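Ticket 857 - Jamham portal: uploads over 5 MB fail at the last step
Status: Resolved
Product: Trekico file sync
Opened: Wednesday, 9:40 a.m.

Reported problem
Staff at the Nyarko office can log in and browse folders, but any upload over 5 MB stops at the end with "Request timed out." Smaller files go through.
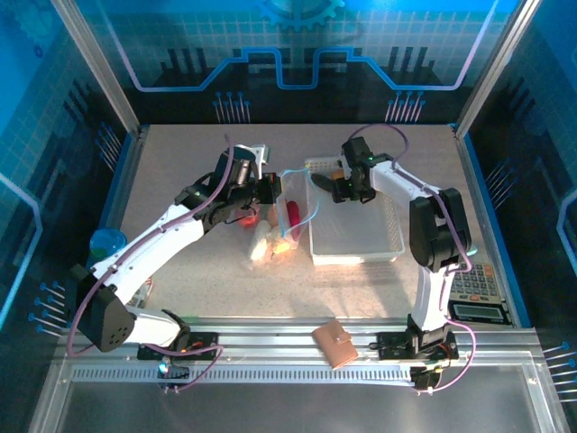 Adom Nartey
Support Technician, Doltier

First reply, 10:15 a.m.
I can reproduce this on the office network with Chrome and Firefox. Same files over a phone hotspot upload fine, so the account and the storage quota are OK. Cleared cache and signed out on one PC - no change.

Update, 11:50 a.m.
Checked the proxy log. Every failed upload closes at 300 seconds. The portal waits for a virus scan before it confirms the file, and the scan request was going out through the old proxy address. That address still answers but never returns a result. Small files skip the scan.

Steps taken
1. Changed the scan address in the sync client settings to the new proxy.
2. Restarted the sync service. It took 3 tries to stop cleanly.
3. Uploaded a file over 5 MB from a Nyarko desktop. Finished with no error.
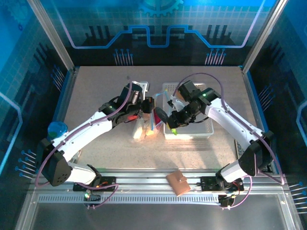 4. Removed the old address from the shared config so new installs don't pick it up.

Still open
Laptops that were off the network today will keep the old setting until they next check in. If one of them times out, restart the sync client while connected to the office network and try again. Please reply here if it still fails after that - include the PC name and the time of the upload.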